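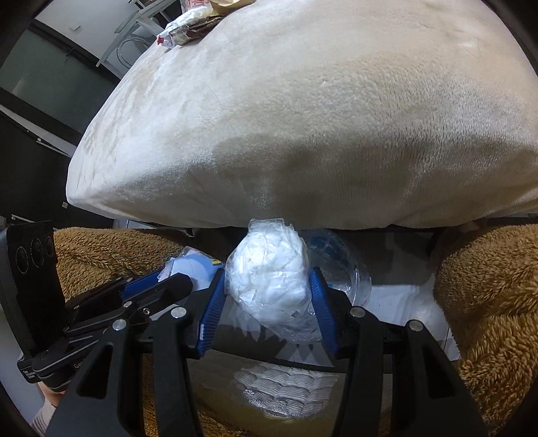

November, past nine at night. Both grippers are back together. The right one had developed play in the inner linkage, so I pulled the pivot pins, cleaned the bores and refitted them with the Brolline washers. Play is gone at the root. At the tips there is still a little, and I put that down to the pads.

The pads stay blue and ridged for now. I cut a smooth set in Dubey sheet last month and they slid on anything wrapped in film. The grooves bite into the wrinkles. Clear plastic over something soft is the worst case I have: the fingers close, the filling gives, and the position reading drifts well after the grip is set.

Changed the closing threshold from 3960 to 3000. Duty limit left at 70. The old value was tuned on wood blocks and is too high for soft packages.

Logging script from the Ketden bench still writes the left and right channels in the wrong order. I swapped the column headers by hand, which will bite me later.

To do: thread lock on the outer pins, shorter cable on the left unit, a second set of pads in the softer grade. The Britutham order has the springs in it and has not shipped. Left both units on the charger, switched the bench off at 2 in the morning.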